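How to Run a Desk-Tidying Demo at an Open Day 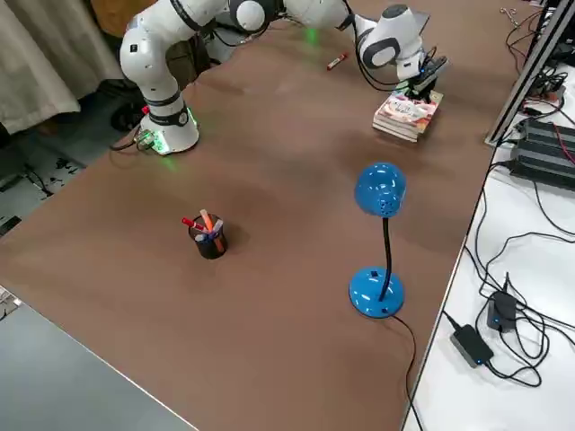

A desk-tidying demo is a good choice for an open day because everybody who walks in already knows what a tidy desk looks like. You don't have to explain the goal, so you can spend your time on how the arm gets there. This page covers the version we run at Clerkden. Set out a few ordinary things and leave clear space between them. We use a stack of thin paperbacks, a blue desk lamp, a black pen holder with markers in it, and one more red marker lying loose on the table. The loose marker is the job visitors ask for first, so leave it where they can see it from the rope.

Before the doors open

Allow 20 minutes for setup. Power up the arm, let it finish its start routine, and send it to the home pose twice. Check that both runs end in the same place. If they don't, redo the calibration before you put anything on the table.

Load the Falter task list and turn the speed down to 18 percent. It looks slow to the operator, but visitors stand closer than you are used to and they want to follow each move. Test the stop button. Then test it again with the person who will be holding it during the session.

Place the objects and save the layout under a new name. Do not overwrite the layout from the last event. We did that once before the Solheim visit and lost most of a morning.

Running a session

1. Greet the group and say where to stand. Eight people is a comfortable number at one table.

2. Run one pick with no talking. Let them watch it.

3. Run the same pick again and explain each stage as it happens: approach, close, lift, move, release.

4. Ask for a request. Offer two objects to choose from. An open question slows things down.

5. If a grasp fails, say so, send the arm home and try once more. A second failure means you move on to the other object. Visitors don't mind a miss, and it often leads to the best questions.

6. Send the arm home and pause the program before anyone goes near the table.

Books are the hardest item. A thin cover gives the fingers little to hold, and a stack can slide when the top one is dragged. Keep the books for the end of the session, when the group has seen a few easy picks.

Between groups

Put everything back by hand and compare it with the saved layout. Write down the number of attempts and misses on the log sheet. At the Fokevgate open day in February we logged 437 attempts with about 200 visitors, and those sheets told us which grasps needed work – mostly the thin covers.

Swap operators every hour if you can. Talking and watching the arm at the same time is tiring, and the person on the stop button needs a break as well.

Closing down

Send the arm home, exit the task list, and cut power at the supply. Copy the log before you shut off the computer. Layout files and blank log sheets are available from Maya Dabbas, who is in the lab on Thursday afternoons.

Contact us | Copyright Clerkden Open Lab | Back to top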